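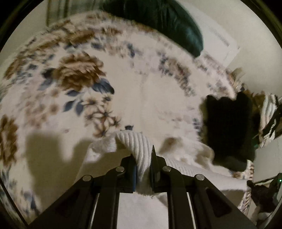 Item 3, hand-held grippers. Chathurika Bandara presented the budget for the second batch. The present allocation covers 40 units; the request is for 200 spare finger pads. On ribbed cloth the fingers close on a single fold and lift it into a hump, with the blue pad pressed against one side — pad wear is therefore costed as a consumable.

Search Trateo minutes Go

Quotes: Fulta 188 per unit, Bustau over 500 with servicing. Imtiaz Talukder asked that servicing be priced separately. Agreed.

Action: CB to obtain a revised Bustau quote by August. IT to confirm storage at Sivakumar.

Item 4, chargers, deferred to the next meeting.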